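Forum › Traditions et textes › Inde et Asie du Sud

Les « douze sanctuaires » du circuit : ancienneté réelle ou liste tardive ?
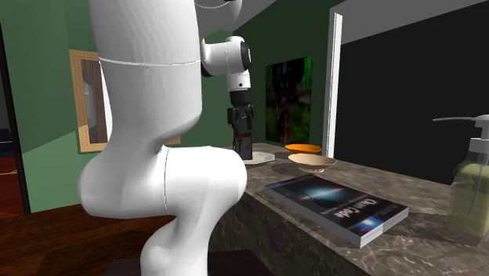 malo_35
Bonjour à tous. Je reviens d'un mois à Vrindavan et Mathura et j'ai ramené, entre autres, un livret de pèlerinage traduit par Niloufar Shojaei, édité chez Vahidi. Il est bien fait, je ne dis pas le contraire, mais je bute sur un passage. On y lit que le tour de la colline de Govardhan se fait « sans interruption depuis 3 000 ans, dans le même sens et par les mêmes haltes ». Pas de note, pas de renvoi, rien. Quelqu'un sait d'où sort ce chiffre ? Je veux bien croire que la marche est ancienne. « Les mêmes haltes », j'ai beaucoup plus de mal.

tulsi_bleue
Bonjour Malo. Le chiffre, c'est une façon de parler. Dans la tradition, Krishna a vécu à la fin du Dvapara Yuga, donc on compte même plutôt 5000 ans d'habitude. Ton auteure a sans doute voulu faire plaisir à tout le monde en coupant la poire en deux. La marche autour de la colline n'a pas besoin d'un certificat, si tu veux mon avis. Je l'ai faite pieds nus, et au retour je ne me posais plus ce genre de question.

Grondin
Moi je me la pose. « Couper la poire en deux » entre une chronologie religieuse et une chronologie historique, ça donne un nombre qui n'appartient à aucune des deux. C'est le pire des choix.

Sur le fond : l'épisode de la colline soulevée est dans le Harivamsa, dans le Vishnu Purana, puis dans le Bhagavata au dixième livre. Le récit est donc ancien. Mais un récit ancien ne prouve pas un itinéraire. Pour les lieux précis du Braj, la plupart des historiens placent la mise en forme du circuit au XVIe siècle, quand les disciples de Chaitanya et ceux de Vallabha s'installent dans la région et identifient les étangs, les bois, les rochers. Avant, on a des mentions de Mathura, des fragments, pas une feuille de route.

malo_35
Merci Grondin, c'est ce que je soupçonnais. Ce qui m'agace, c'est que le même livret annonce en page 9 une liste de douze sanctuaires « fixée par les anciens ». J'ai comparé avec un autre guide acheté sur place, et cinq noms sont différents. Les anciens devaient avoir des désaccords.

Vondurness
Attention quand même à ne pas confondre les douze forêts (les dvadasha vana, liste assez stable d'un texte à l'autre) et des sanctuaires bâtis. Le livret mélange peut-être les deux. Je ne l'ai pas sous la main. Tu pourrais recopier les douze noms ?

malo_35
Dans l'ordre du livret, pour les premiers : Madhuvan, Talavan, Kumudvan, Bahulavan... ensuite ça bifurque vers des temples de Vrindavan même, dont un du XIXe. Donc oui, tu as raison, ça commence comme la liste des forêts et ça finit comme un plan de ville.

Vondurness
Voilà. Les quatre premiers sont bien des forêts. Le reste a été ajouté par quelqu'un qui trouvait que des forêts sans arbres, ça ne se visite pas facilement.

tulsi_bleue
Je trouve le ton un peu pénible, pardon. Vous parlez de ça comme d'un dossier d'assurance. Grondin, les Goswamis n'ont pas « identifié » les lieux au sens où on invente une piste cyclable. Pour eux, et pour les gens qui marchent là-bas aujourd'hui, ils les ont retrouvés. Les lieux étaient perdus, ils les ont remis au jour. C'est écrit dans toutes les biographies de Chaitanya.

Grondin
C'est écrit dans les biographies de Chaitanya, oui, par des disciples, et plusieurs décennies après pour la plus lue d'entre elles. Je ne me moque pas. Je dis que « retrouvé » et « identifié » décrivent le même geste vu par deux personnes différentes, et que le livret devrait dire qui parle. S'il écrivait « selon la tradition », je n'aurais rien à redire.

tulsi_bleue
Là-dessus je te suis. Deux mots de plus et on n'aurait pas eu ce fil.

stitotis
Je débarque avec une pièce au dossier. J'ai l'édition précédente du livret, celle à couverture orange. Le passage sur Govardhan y est presque identique, sauf que le nombre est 300 : « sans interruption depuis 300 ans ». Je viens de vérifier deux fois.

malo_35
Pardon ??

stitotis
Page 41, deuxième paragraphe. Un zéro de moins. Alors soit c'était une coquille dans l'ancienne et ils l'ont corrigée, soit c'est une coquille dans la nouvelle. 300 ans me paraît trop court si on part du XVIe, mais au moins c'est un ordre de grandeur qu'on peut discuter.

Vondurness
300, ce serait défendable si l'auteure s'appuyait sur un récit de voyageur du XVIIIe ou sur les archives d'un temple. Est-ce qu'il y a une bibliographie à la fin de ton édition ?

stitotis
Une demi-page. Beaucoup de titres en hindi sans éditeur ni année, et un certain Stukivov, « Les chemins du Braj », que je n'ai trouvé dans aucun catalogue. Je n'ai pas cherché très longtemps non plus.

Grondin
Stukivov, je l'ai vu cité deux fois dans des brochures de ce genre, toujours sans numéro de page. Je me méfie des livres que tout le monde cite et que personne ne semble avoir ouverts. Si quelqu'un possède l'ouvrage, je suis preneur d'un scan du chapitre concerné, et je reviendrai sur ce que je dis si besoin.

lotus_du_matin
Bonjour, je lis le forum depuis longtemps mais j'écris peu. Sur place, un prêtre nous a parlé de 3 892 marches et pierres sacrées le long du tour. Est-ce que ce nombre se trouve dans un texte ?

Grondin
Pas à ma connaissance. Un nombre aussi précis, sans source, me rend plutôt plus méfiant. Est-ce qu'il a dit qui avait compté ?

lotus_du_matin
Non. Il a dit que son grand-père le disait déjà.

tulsi_bleue
Ce qui est une source orale, Grondin, que ça te plaise ou non.

Grondin
Une source orale sur ce que disait son grand-père, je te l'accorde volontiers. Sur le nombre de pierres, non.

malo_35
Bon, j'ai écrit à Vahidi le mardi 24 février 2026 pour demander lequel des deux nombres est le bon et si Mme Shojaei accepterait de donner sa référence. J'ai aussi signalé la liste des douze – poliment. Je mets la réponse ici si elle arrive. Une réimpression est annoncée pour mars sur leur site, alors je n'attends pas grand-chose de ce côté-là.

Vondurness
Demande-leur aussi pour Stukivov, tant que tu y es. Un éditeur et une année, ça suffirait pour lancer un prêt entre bibliothèques.

malo_35
Ajouté dans un second mail.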